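Robotics club thread, December 2024 edition. Grab a snack, you're gonna want one.

1/ Breakfast service is open! One croissant, one plate, one very serious robot hand.

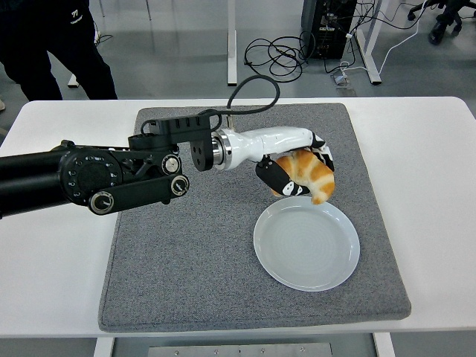 2/ So the project: our club at Paltthorpe has to get an arm to serve a simple breakfast by the end of the term. We named ours Zenby (I voted for Toast and lost, still bitter).

3/ We teach it by example. One of us drives the arm through the whole move, we save the run, then do it again. And again. We're at 583 saved runs and the goal is 700 before we train the next version.

4/ Why a croissant?? It's a weird shape, it bends, and it flakes if you squeeze too hard. Our first pick back in August was a foam block and Zenby got way too comfortable with it lol

5/ Biggest headache so far is grip force. Too low and it slides out, too high and you've got crumbs all over the mat. I spent almost 100 minutes last night on one setting for the thumb and I'd do it again (I will be doing it again).

6/ Kurian, the other team in our bracket, went with bagels. Bagels have a HOLE. You can just hook them! I have feelings about this.

7/ Next up is the mug, then the spoon, then I sleep. Drop your grip tips below, especially if you've worked with soft food!

Recent posts
- Our wiring checklist, version 56
- How we picked a name for Zenby
- Notes from the Pendetti student demo night
- Felt mat or bare table?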